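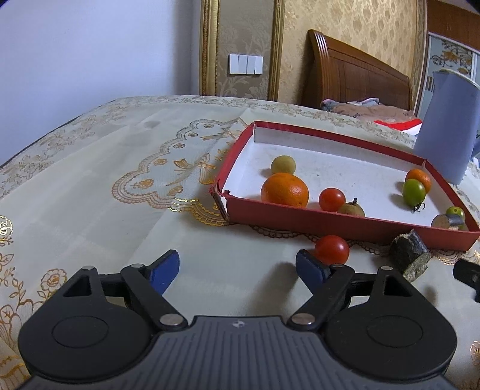 December, 4:40 p.m. Fruit tray, guest bedroom. The contents were reviewed this afternoon with Selma Dumitrescu. The red lid remains in service as a tray, although its left front corner is slightly torn and bent at the seam. Ms. Dumitrescu is of the opinion that it will last until the new year. I have asked that it be replaced sooner.

The orange is to be kept for Huw Ellis, who arrives by the evening train. The plum may be eaten by anyone. Cherry tomatoes are in future to be stored in the kitchen and entered under vegetables, as agreed with So-yul Woo in the fall.

Short pieces of branch are required for the table decoration and are not to be put in the stove. The tray will be brushed out before dinner.

Paid the Rostik account, 299, and filed the receipt. Two letters remain unanswered. Heating in Room 3 was turned down at five.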